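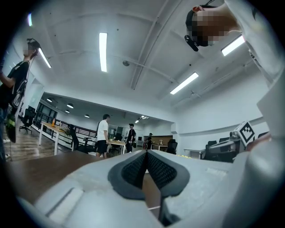
# Drying Time of Water-Based Finish on Timber Test Panels

Ehsan Golestani and Zohreh Alipour
Supervisor: Treasa Kavanagh
October 16, 2023

## 1. Purpose

The project measured how coat thickness affects the drying time of a clear water-based finish. The supplier, Granar, gives a single recoat time on the tin and does not state the thickness it applies to.

## 2. Method

Pine panels were cut from one board, sanded and wiped down. Each panel received either a thin coat or a thick coat, applied with a foam brush. Coat weight was found by weighing the panel before and after application. Panels were laid flat in the Jirnby workshop with the windows closed.

Dryness was judged by the cotton test: a small ball of cotton wool is placed on the surface, left briefly and blown off. A panel was recorded as dry when no fibres remained. Checks were made every 4 minutes.

## 3. Results

The slowest thick-coat panel passed at 131 minutes. All thin-coat panels passed before any thick-coat panel. Two thick-coat panels had a grey, cloudy colour near one end, where the finish had pooled. These were kept in the results.

## 4. Sources of error

- Brush pressure was not controlled.
- Humidity was read once, at the start of each session.
- Rodel Aquino did the cotton test in the first session and Zohreh in the second. Their judgement of a stray fibre may differ.

## 5. Further work

The test should be repeated on hardwood, with a drawdown bar in place of the brush. Panel offcuts are stored on the shelf under the drop saw, labelled by session.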